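Lecture 7: Surface Porosity and Sealers
Graça Lobo
September

Natural stone used for counters absorbs liquid through connected pores. Total porosity gives the void fraction. It does not give the rate of uptake, which depends on pore width and on how the pores join.

Uptake is measured by weight. Dry the sample to constant mass, stand it in 2 mm of water, and weigh at set intervals. Plot mass gained per unit area against the square root of time. The slope of the first straight section is the absorption coefficient. In the Ramalho set, the dry mass of sample B is 234 g; use this value in the problem sheet.

Penetrating sealers line the pores and leave them open to vapor. Film sealers close the surface and can trap moisture. Polished faces take less sealer than honed ones.

Veins should be tested apart from the ground mass. 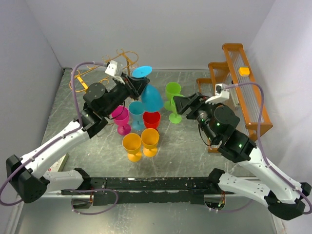 Barış Gökçe objects that a single slope hides the difference between vein and ground mass, and asks for both values in every report. Do this from problem 2 on.

Reading: Staler notes, to p. 70.

This site uses cookies. Accept / Settings
Contact | Copyright | Back to top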